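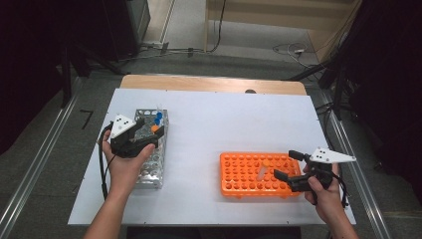

Notes on keeping the two grippers healthy

January, evening

Since I joined the Tasel project I am the person who looks after the pair of hand-held grippers. I want to write down how I do it, partly for the colleagues in Gatchalian who will receive the same set soon, and partly for me, as I forget everything after a holiday.

The task we record is simple to explain. You take a test tube from one rack and put it in the other, with both hands available. The machine must be in good condition for this, and a small play in the fingers is enough to spoil a whole morning.

I start with the marker plates. The dots must be clean and the plate must not move when I push it with my thumb. Once I tightened only one plate and forgot the other, and we lost 31 recordings. After that I wrote "BOTH" on the toolbox.

Then I look at the cables. They should hang beside the forearm with a loose curve. If the cable is pulled tight, the wrist becomes tired and the operator begins to turn the whole body, and you can see it later in the data.

The fingers need most of my attention. I close them slowly on a capped tube, just under the cap, and I hold it upright against something white so that I can see the gap between the pads.
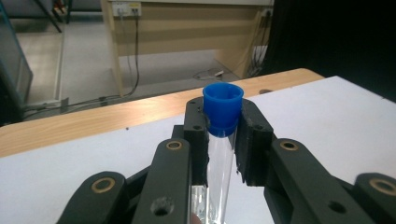 If the tube turns by itself when I close, one pad is sitting higher than the other, and I loosen its screw by a quarter turn and try again. The edges of the pads become rough with use. I don't sand them any more, I did it one time and the glass was slipping all day.

The brass bushings in the arms I check by feeling. I hold the outer arm and move it sideways – there should be no click. In our log from Skornley I note the number of closings, and at almost 3000 I open the linkage and clean it with a dry brush. No oil! Oil collects dust and after 2 weeks it is worse than before.

The complete check takes me 75 minutes for the pair, with coffee. The spare pads from Cleltemer have not arrived yet, so for the moment I exchange left and right when one side is more worn.

We use cookies to improve your visit. Accept | Settings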